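놀이와 수 감각 — 5주차 강의 자료
과목: 유아 수학 놀이의 실제
담당: Rasmus Navickas (라스무스 나비츠카스)
배부일: 2025년 12월 22일

이번 주 주제: 폼 블록으로 하는 분류, 순서, 정리

1. 지난 시간 복습

지난 시간에 우리는 비교하기에 대하여 공부했습니다. 길다와 짧다, 무겁다와 가볍다를 아이가 말로 하기 전에 손으로 먼저 안다는 내용이었습니다. Nafula Kombo 씨가 질문한 것에 대한 답을 여기에 적습니다. 질문은 "아이가 크기를 비교할 때 왜 색을 이야기하는가"였습니다. 어린 아이에게는 색이 눈에 먼저 들어옵니다. 아이가 "빨간 것이 더 커요"라고 말하면, 크기를 틀리게 이해한 것으로 바로 판단하지 마십시오. 아이는 물건의 이름 대신에 색을 사용하고 있을 수 있습니다. 교사는 "어느 쪽이 더 큰지 손으로 짚어 볼래?"라고 다시 물어보면 됩니다.

2. 용어

분류: 한 가지 기준을 정하고, 그 기준에 맞게 물건을 나누는 것.
기준: 나눌 때 보는 성질. 색, 크기, 모양, 촉감 등.
재분류: 같은 물건을 다른 기준으로 다시 나누는 것.
순서 짓기: 어떤 성질의 정도에 따라 물건을 늘어놓는 것. 분류와 혼동하는 학생이 많습니다.
패턴: 규칙이 반복되는 배열. 규칙이 두 번 이상 나타나야 패턴이라고 부를 수 있습니다.

시험에서는 정의를 그대로 외워서 쓰는 것보다 자기의 예를 하나 같이 쓰는 답안을 더 높게 평가합니다.

3. 재료와 책상 준비

폼 블록은 가볍고 떨어져도 소리가 작아서 교실에서 사용하기가 편합니다. 우리 실습실의 블록은 Paslow 상자에 들어 있고, 상자는 창가 쪽 선반 맨 아래 칸에 있습니다. 실습 전에 책상을 마른 수건으로 닦아 주십시오. 블록의 표면은 먼지를 잘 잡습니다.

책상 위에는 블록과 정리통만 둡니다. 필통, 컵, 휴대전화는 가방에 넣습니다. 정리통은 블록이 모두 들어가고도 공간이 남는 큰 것을 고릅니다. 작은 통을 사용하면 아이가 블록을 눌러서 넣게 되고, 그러면 활동의 목적이 분류에서 끼워 넣기로 바뀝니다. Torben Hellwig 선생님의 수업을 참관한 학생들은 이 차이를 이미 보았을 것입니다. 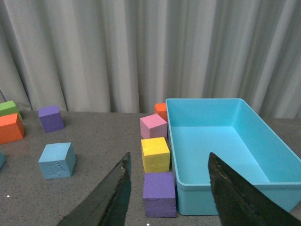 분류 활동에서 제일 중요한 것은 기준을 교사가 먼저 말하지 않는 것입니다. 블록을 책상 위에 흩어 놓고, "친구끼리 모아 줄 수 있을까?"라고만 말한 다음에 기다립니다. 기다리는 시간이 길게 느껴져도 괜찮습니다. 많은 아이가 색을 첫 번째 기준으로 고르는데, 이때 교사가 관찰할 만한 것은 비슷한 색을 아이가 어떻게 처리하는가입니다. 예를 들면 사진의 큰 하늘색 블록은 정리통과 같은 파란 계열이지만 색이 더 연합니다. 어떤 아이는 "통하고 같은 색"이라고 말하고, 어떤 아이는 "이것은 다른 파랑"이라고 말합니다. 두 대답이 모두 좋은 자료이므로 아이가 말한 단어를 그대로 기록하십시오. 이 블록의 앞면에는 작게 도드라진 점들도 있어서, 촉감으로 기준을 바꾸는 질문을 할 때 쓸 수 있습니다. 연두색이나 보라색 블록은 색 이름을 확인하는 첫 질문에 알맞습니다.

4. 활동 순서

가. 자유 탐색
아이가 블록을 만지고, 쌓고, 굴려 보는 시간입니다. 교사는 옆에 앉아서 말을 적게 합니다. 탐색을 충분히 하지 못한 아이는 분류 시간에도 계속 쌓기를 하고 싶어 합니다.

나. 첫 번째 분류
위에서 설명한 대로 기준을 주지 않고 시작합니다. 아이가 다 모았다고 말하면 "이 친구들은 왜 같이 있어?"라고 묻습니다. 아이의 설명과 실제 배열이 다를 때도 그 자리에서 고치지 않습니다.

다. 재분류
블록을 다시 섞고 "이번에는 다르게 모아 보자"라고 말합니다. 이 단계가 어려운 아이에게는 크기가 다른 블록 2개를 나란히 놓아 줍니다. 그래도 색으로만 나누면 그날은 거기까지 합니다. 억지로 크기를 가르치면 아이는 정답을 찾는 놀이라고 생각하게 됩니다.

라. 한 줄로 놓기
블록을 한 줄로 놓습니다. 줄의 방향은 아이가 정하게 합니다. 옆으로 놓는 아이도 있고, 자기 몸에서 멀어지는 쪽으로 놓는 아이도 있습니다. 멀어지는 쪽으로 놓으면 뒤의 블록이 앞의 블록에 가려질 수 있습니다. 그때 "뒤에는 무슨 색이 있을까?"라고 물으면 위치 말(앞, 뒤, 사이)을 자연스럽게 연습할 수 있습니다.

마. 정리
정리도 활동의 한 부분입니다. "분홍색 먼저 집에 보내 주세요"처럼 기준을 넣어서 말합니다. 이 단계에서는 교사가 기준을 말해도 됩니다. 통을 책상 가운데에 두면 아이의 팔이 블록 위를 지나가야 하니까, 통은 한쪽 옆에 두는 것이 좋습니다.

5. 관찰 기록의 예

아래는 Dennis Wanyama 씨가 제출한 기록의 일부이고, 본인의 허락을 받아 싣습니다.

"아이는 처음에 블록을 두 개 들고 서로 부딪쳤다. 그다음에 주황색을 모았다. 주황색 옆에 분홍색을 하나 놓고 나를 보았다. 내가 아무 말도 하지 않으니까 분홍색을 다시 가져갔다가 또 놓았다. '얘는 거의 친구'라고 말했다."

좋은 기록인 이유를 수업에서 토론하겠습니다. 특히 "나를 보았다"라는 문장에 주목하십시오. 처음 제출한 기록에는 "확신이 없어 보였다"라고 쓰여 있었는데, 이것은 관찰이 아니고 해석입니다. 해석은 기록지의 오른쪽 칸에 따로 씁니다.

6. 자주 하는 실수

칭찬을 너무 빨리 하는 것. "잘했어"라고 하면 아이는 활동이 끝났다고 이해합니다.
블록을 너무 많이 주는 것. 처음에는 한 손으로 쓸어 모을 수 있는 만큼이 적당합니다.
색 이름을 고쳐 주는 것. 아이가 하늘색을 파란색이라고 해도 분류에는 문제가 없습니다.
정리통을 교사 무릎에 두는 것. 아이가 통 안을 볼 수 없습니다.

7. 과제

두 사람이 한 조가 되어 한 사람은 교사, 한 사람은 기록자 역할을 합니다. 활동 나, 다, 마를 한 번씩 하고 역할을 바꿉니다. 기록지는 한 사람에 한 장씩, 손으로 써서 제출합니다. 컴퓨터로 다시 정리한 것은 받지 않습니다.

실습실 예약은 Peninah Massawe 조교에게 말하십시오. 내선 번호는 1651입니다. 블록 상자를 빌려 가는 조는 반납할 때 상자 안의 목록표에 서명해야 합니다.

다음 주 읽을 자료: 강의 자료집의 "패턴과 반복" 장. 활동 라와 관계가 있으니 먼저 실습을 하고 나서 읽는 것을 권합니다.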